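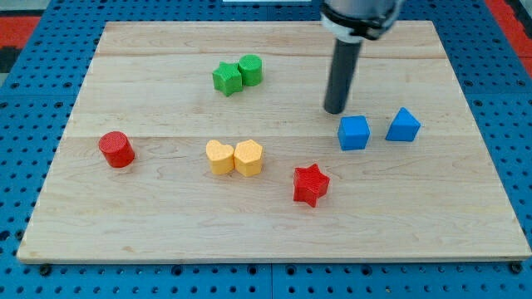

Drivers wanted for the Nallitz robot sorting club (no experience, really, none)

Hi all! I'm Evdokia Kyriakidis and I run the after-school robotics club at Nallitz, and I need people to come and boss our robot arm around. We've got a student project going this term where the arm learns to push little colored blocks around a board when you tell it what to do in plain words. "Slide the red star over to the blue cube," that kind of thing. My students have written plenty of those instructions already, but they all talk the same way (they're fifteen, they're friends, you can imagine), so we'd love to hear how other people would say it.

What you'd be doing: half of your visit you drive the arm yourself with a joystick, and half of it you sit next to a student driver and call out what you want moved. Hearts next to hexagons, greens apart, whatever you like! One visit is 80 minutes with a snack in the middle, and you get a $25 gift card at the end.

Who can come: anybody 9 or older. Under 18s need the signed form, and kids under 12 need a grown-up who stays in the building. Left-handers, please please sign up, we have hardly any. Glasses are fine.

We're in the Grosen building, room 7, up the back stairs, and the elevator works again. Slots are after school and on Saturday mornings.

Sign up on the sheet outside the room or at the front desk by 15th May and put down two times that suit you. I'll call you back to confirm one of them.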